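Polling place inspection, Odera district, precinct 334 – Fornerville Grange Hall

Walk-through on Thursday, 2:30 p.m. Inspector: Farzana Lashari. Second signature: Obadia Ndung'u.

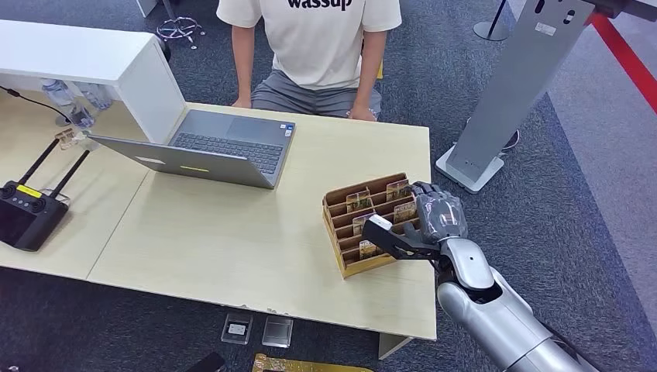

## Outside and parking

- [x] Polling place sign visible from the street. *Sign is up but faces east only. Add a second one for cars coming from the Ornasness side.*
- [x] Accessible parking space marked, with access aisle. *Paint is worn. Cones and a temporary sign accepted for this election.*
- [ ] Path from parking to door level and clear. *Raised slab near the flagpole, a trip hazard. Hall owner told by phone. Recheck before opening day.*
- [x] Outdoor lighting works. *Checked with the timer switched to manual. Timer must be reset to cover early morning setup.*
- [x] No-campaigning boundary measured and marked. *Measured from the side door, as that is the one voters use. Last year it was measured from the front and we had a complaint from the Kolev campaign, which was fair.*

## Entrance and exits

- [x] Door opens without heavy force. *Closer was adjusted in September.*
- [x] Threshold ramp in place and secured.
- [ ] Second exit unlocked and clear. *Folding chairs stacked in front of it. Must be moved. Do not open the polls with this item unchecked.*
- [x] Exit signs lit. *Both.*
- [x] Fire extinguisher in date. *Kitchen one is also in date.*
- [x] Posted room capacity: 75. *Line should form in the hallway if the room gets near this. Greeter to keep an eye on it.*

## Voting room

- [x] Booths placed so that no one can see a marked ballot. *Turn the end booth a quarter turn toward the wall. It can be seen from the coffee hatch.*
- [x] One booth at wheelchair height, with turning space.
- [x] Check-in table clear of the door swing.
- [ ] Cords taped or covered. *Extension cord to the scanner crosses the walkway. Need a cord cover. Tape alone came loose in the primary.*
- [x] Scanner on its own outlet. *Do not share with the coffee urn – it tripped the breaker before.*
- [ ] Sample ballots posted. *Not delivered yet. County council and school board sheets are separate this time, so check for both.*

## Ballots and seals

- [x] Ballot box empty and sealed in front of two people. *Seal ends in 229. Lashari and Ndung'u present.*
- [x] Blank ballots locked up. *Storage closet, key with the chief judge, Mwanahawa Mosoti. No spare key in the building.*
- [x] Registered voters on the precinct list match the county figure. *3084 on both.*
- [x] Provisional envelopes on hand.

## Workers

- [x] Chief judge and both party judges assigned.
- [ ] Emergency contact sheet posted by the phone. *Old sheet still up, with Radomír Malý listed as district clerk. Replace it with the new one from Viorica Kolev's office – deputy clerk, no relation to the candidate.*
- [x] First aid kit stocked. *Short on large bandages but passes.*
- [x] Drinking water available.

## Result

Conditional pass. Five items open: raised slab, second exit, scanner cord, sample ballots, contact sheet. Ndung'u will recheck during setup and initial each one on the paper copy. If the slab has not been fixed by then, block it off and send voters along the gravel side only if the wheelchair route has been tested first.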